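In praise of the boring robot

19/09/2018

I have been building a robot in a shared workshop for longer than I'd like to admit, and I am more excited about it now than on the day I bought the first motor. It's called Alari. It has two arms, a secondhand base that pulls to the left, and one ambition in life: to make a bed. Not cook, not fold origami, not play chess. Make a bed!

People at the workshop are polite about this. The bench next to mine has a walking machine that can climb stairs, and visitors go straight to it. I understand. But I want to argue that home builders should spend far more time on dull chores, and that the dull chores are where all the good problems are hiding.

Take a pillow. Before I wrote a line of code I assumed the pillow was a box with soft corners. Then I started paying attention to how a person handles one, and my tidy box fell apart. Hands spread wide, palms down, and the fingers do a lot of quiet work.
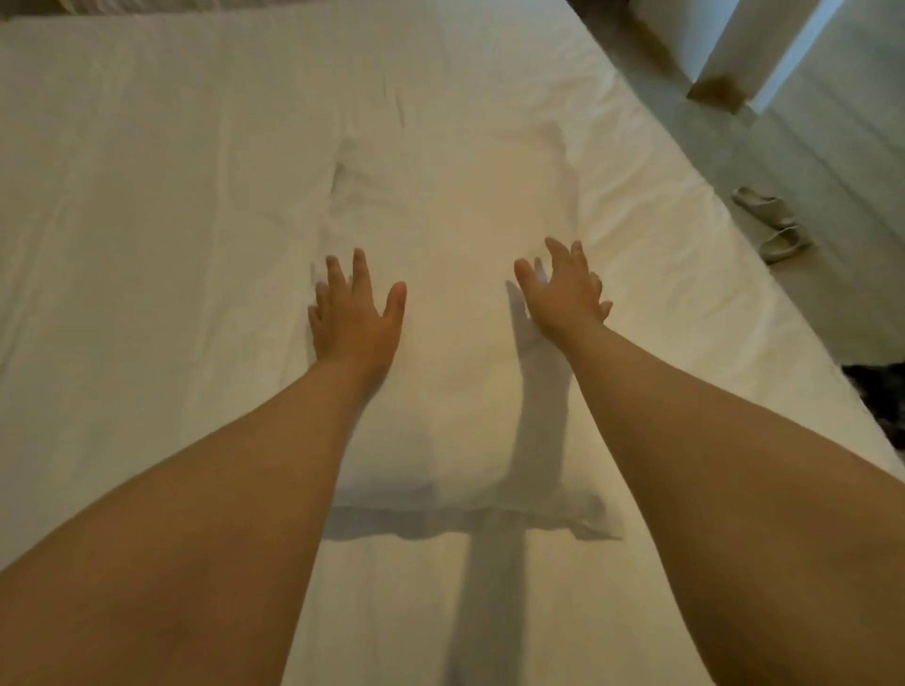

Does a home-built robot need hands with five fingers to do this kind of job?
Two broad, padded paddles get you most of the way with pillows and sheets, and they are much cheaper to build and easier to repair. Fingers start to matter when you want to pinch a single layer of cloth.

I went with paddles. My first pair came out of a kit from Drakeo and I ruined them in July by driving both into the mattress at full speed. The second pair I cut myself, and they are ugly and I love them. The controller board is a Soltani, mostly for the reason that the workshop had one in a drawer.

White on white is the thing that nearly finished me. A white pillow on a white sheet gives a cheap camera almost nothing to hold on to except creases and shadows, and the arms throw shadows of their own. My software used to find the shadow of an arm and report it, very proudly, as the edge of the pillow. I ran 98 attempts over one long stretch and got 66 that I'd call decent, and a good share of the failures were shadow trouble. I moved a lamp and the number went up. Then I moved the lamp back, because a robot that needs my lamp is no use in anyone else's bedroom.

And rooms are so different from each other! My practice bed at the workshop stands in the open with space on every side. A hotel room is much harder — narrow gaps, daylight from one side, a warm glow from the other, and a bed you can't walk around. 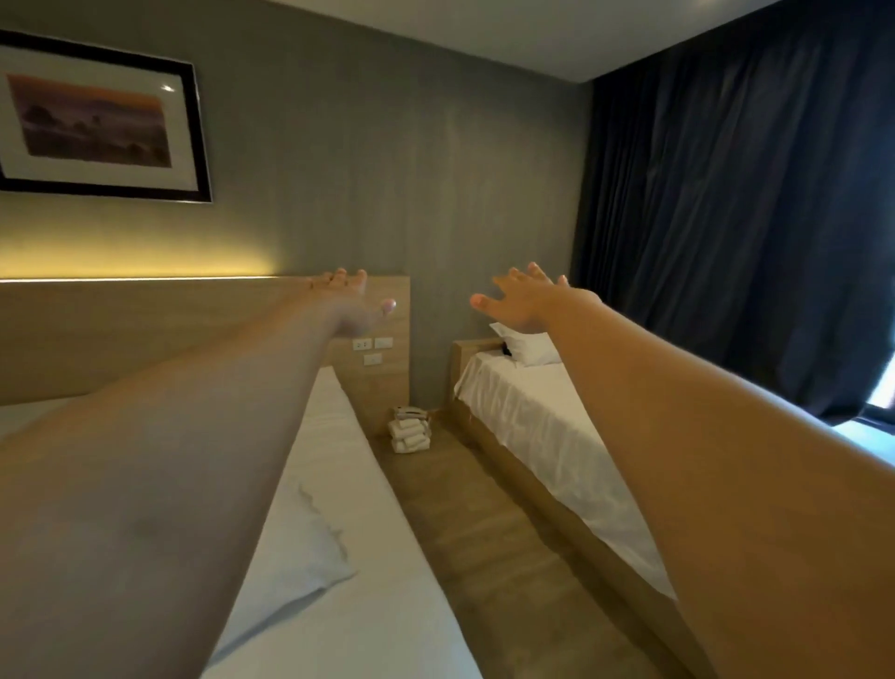

Reaching toward two single beds, with the curtain mostly drawn.

I think a room like that is a better test than any obstacle course we could lay out with cones. You have to decide where the base should stand before the arms can do anything, and Alari is still hopeless at it. I have a notebook full of sketches for a smaller base, which I'm calling Bevari, and if it works it should turn on the spot where the old one needs three tries and a shove.

The whole build has cost me $900 so far, spread over a lot of evenings. You could buy a very nice mattress for that. But I have learned more about cloth, light and patience than I ever did from wheeled robots following tape on a floor, and I would love to see more benches with a pillow on them. If you have a spare corner in your workshop, put a bed in it. Bring your own sheets, the cheap fitted ones slide around too much.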